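Went to see the new thing at the Tolmont last night. Sixty seats, a raked floor, and a heating system that has its own opinions about Act One. A thread, while I still have my ticket stub and my grudges.

1/ The play is called Moron. The box office staff have clearly been having fun with this. "Two for Moron?" I said yes, two, and handed over my card like a man confessing.

2/ It's a one-act about a pair of brothers trying to sell their late father's piano, except neither of them will admit he can't get it down the stairs. There is no piano on stage. There are stairs. I cannot tell you how much time we spend looking at those stairs.

3/ It's paired with a second short play, Gatti, which has been sitting in the company's drawer for years. It's set in the back office of an opera house during a strike, and every character is on the phone to someone we never hear. Wonderful idea. Murder on the neck if you're in row two and the phones are stage left and stage right.

4/ The company is Plirkeo, which started out in puppetry and drifted into plays with talking in them. I've seen eight of their shows. I liked five. The other three I defended in bars, which I think counts for something.

5/ Let's talk about the order. They do Gatti first, which means you get the fast, loud, funny one while you're fresh and the slow, sad one when your dinner is catching up with you. I understand the thinking. I also heard a man behind me breathing in a very restful way by the time the younger brother sat down on step four.

6/ The older brother is the best thing I've seen at the Tolmont in ages. He has a speech about tuning forks that goes nowhere, on purpose, and he lets it go nowhere for a good long while before he picks up his coat. I'd have paid just for the coat. 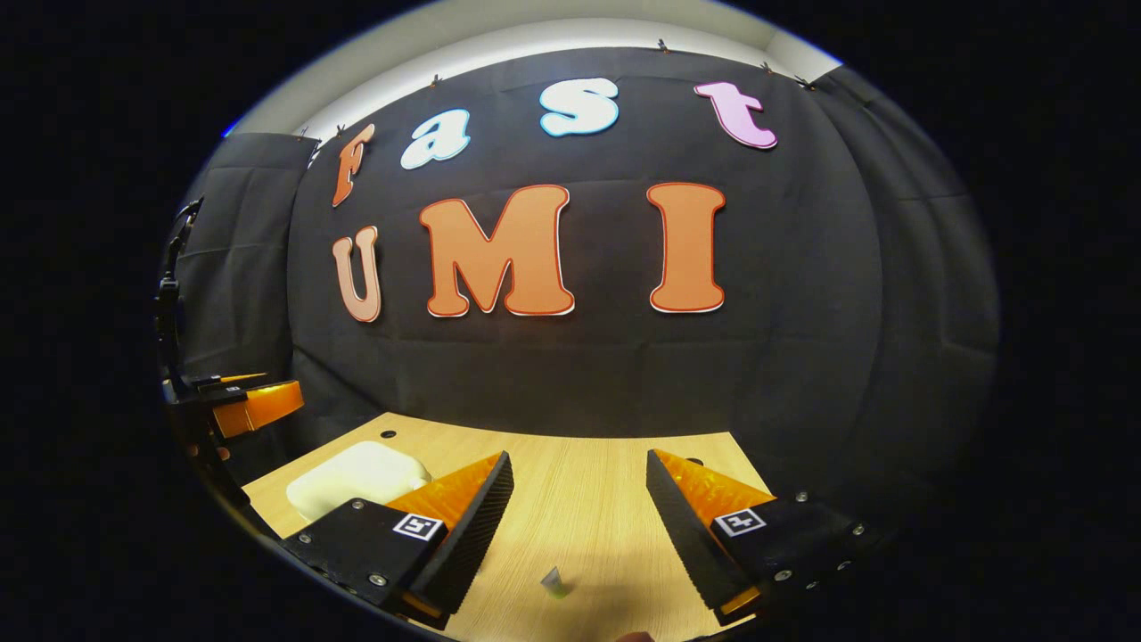

7/ plinthandcurtain writes that I've got the order wrong, that she saw it in previews with Moron first and half the house took the intermission as a chance to go home, so the swap was a rescue job. Fine. I accept this. I still think Gatti is the one you want ringing in your ears on the way to the parking lot.

8/ She also says the stairs used to be taller. I'm trying to picture taller stairs on that stage and I keep arriving at the ceiling.

9/ On the sound: somebody decided that the strike in Gatti should be audible the whole time, a low crowd noise under every phone call. For ten minutes it's brilliant. After that it's like trying to have an argument next to a highway. When it cuts out at the end you could feel the entire audience unclench.

10/ On the lighting: one lamp, mostly. It works. In Moron it gets dimmer every time somebody lies, and I didn't catch on until very late, at which point I had to sit there re-scoring the whole evening in my head. The younger brother does not come out of it well.

11/ The program is eight pages long and two of them are a note from the writer about what the piano means. Please skip these until after. I read them before, like a fool, and spent the first scene nodding at things.

12/ Someone at the bar told me the script for Gatti ran to 387 phone calls in its first draft. I have no way of checking this and I don't want one.

13/ Practical stuff. Doors are at 7. No late seating, and they mean it — a couple in very nice shoes were sent to stand in the lobby until intermission. The bar takes cards now. The wine has not improved, but it has gotten larger.

14/ Sit in the middle if you can. House left loses a good part of the stairs, and if you lose the stairs in this play you're basically listening to the radio.

15/ Should you go? Yes. Gatti is a treat with a volume problem. Moron is slow and stubborn and I've been thinking about it all morning, including during a meeting where I was supposed to be thinking about invoices.

16/ It runs through March. I'm going back, on the aisle this time, with a sweater. If anybody from Plirkeo reads this: turn the crowd down a notch and leave the coat exactly as it is.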